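A morning at the Sanance open day

Posted March 1, 2021

I have now been to four of these things and I keep a short list of chores I would pay to hand over. Laundry is on it. So is the dishwasher, and so is the mailing table in the back of our shop in Ramton, where over the holidays we put 339 thank-you letters into envelopes by hand. Sanance had letter folding on its program, so I drove out.

The building is the old Jedmont seed warehouse. Parking is free but the lot fills up early, and the sign for visitors points at the loading dock, so go in by the blue door instead. Coffee was decent. The talk started 20 minutes late.

Apinya Suksawat gave it, and she was better than the flyer. The flyer says "household ready." She said no such thing. She said paper is hard because it slides, curls and sticks to the sheet under it, and a machine that lifts a box all day can be beaten by a corner of stationery. I wrote that down because it matches what I see every year in our own back room.

Then we went through to the floor. The task is one any ten-year-old could do at a kitchen table: take a decorated letter sheet, get it folded, put it in a see-through envelope and close it with a round red seal sticker. Two arms, one on each side of the table, share the job. I asked Sakda Mahawong how many tries it takes to get a good one and he said it depends on the day. I asked about yesterday. He laughed and talked about August, when they expect new fingers.

My trouble is with the word "ready." At our table a letter takes one person less than a minute, and that person can also answer the phone. The setup I saw needs the sheets, seals and envelope laid out by somebody first. If I am standing there doing that, I might as well fold the letter. Sakda's answer was that the laying out is the next step. It was also the next step at Chaiyaporn when I went to their fair, and they were sorting socks.

I will give them this much. They let us stand close, they did not speed anything up on a screen, and when a woman from a print shop asked whether she should cancel her temp staff this year, Apinya told her no. They want to send out a batch of 600 cards by machine for their own mailing. I asked to be put on that list. I'd like to see how mine is folded.

Lunch was sandwiches. The next open day has a towel demo, and I'll probably go to that too.
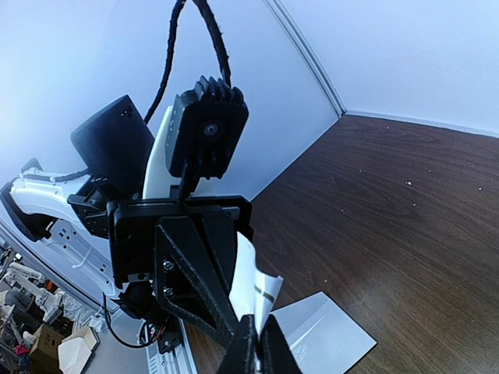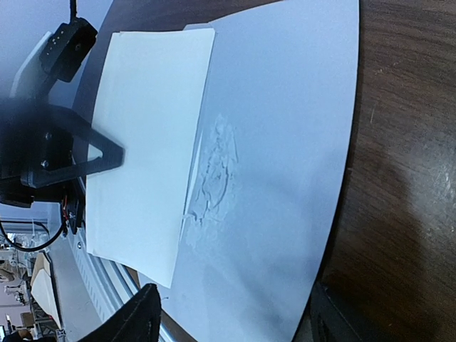
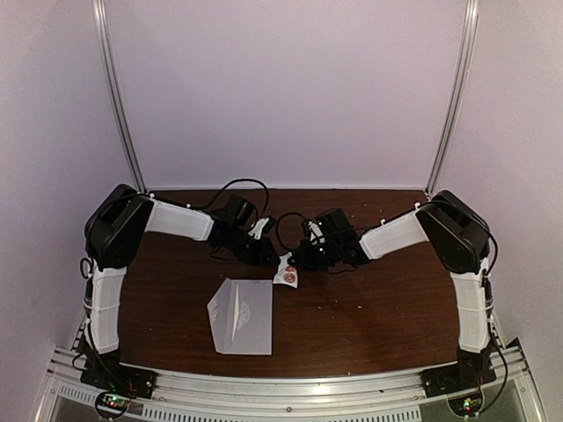
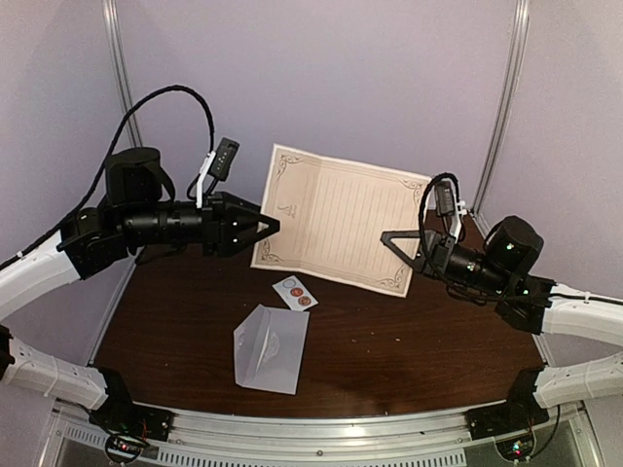 Paper work on the two-arm table at Sanance. The letter sheet with the scrollwork border and the red seals are in the last picture.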